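Notebook, wet bench, December, 16:10

Glassware tidy, round two. Round one was Hüsnü's and ended when he found biscuits.

Bench 37 is to be cleared before the Pledutska samples come. Inventory sheet says we own 103 test tubes. The Gonivum order from spring says 70. I have stopped adding things up and started washing.

Notes so far:
- Small beakers: the printed graduations are going on the older Bailly ones. Fine for rinsing, don't measure in them.
- Tube rack: rinse both tiers. Dye collects in the lower holes and then gets blamed on me.
- Blue tray is for clean glass only. Corina Zwahlen has asked for this twice, the second time in capitals.
- Red pipette: keep it with the rack. Last month it lived in a coat pocket and we bought another.
- Brown top: marks won't shift with detergent. Try ethanol on a corner first, Hüsnü, a corner.

Job number is 3656 if stores ask. They will.

Still to do: label the shelf, find the tall brush, reply to Vivivley re the chipped beakers (they want them posted back, in pieces or otherwise). 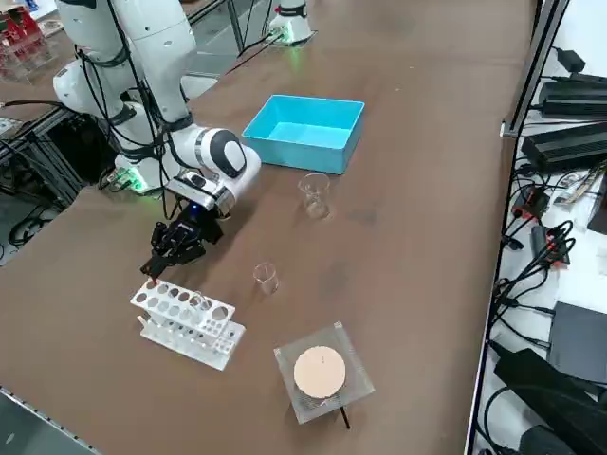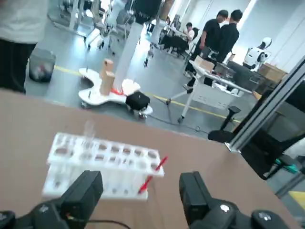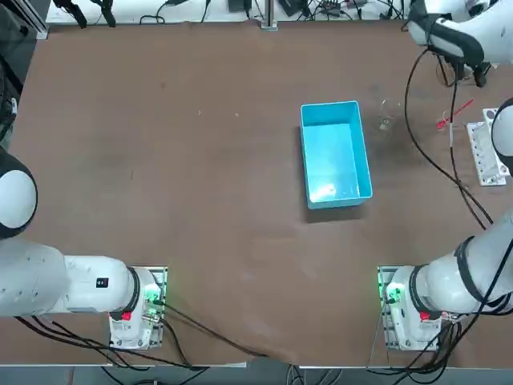
Brown bench with the tube rack, all three. Blue tray in the first and last.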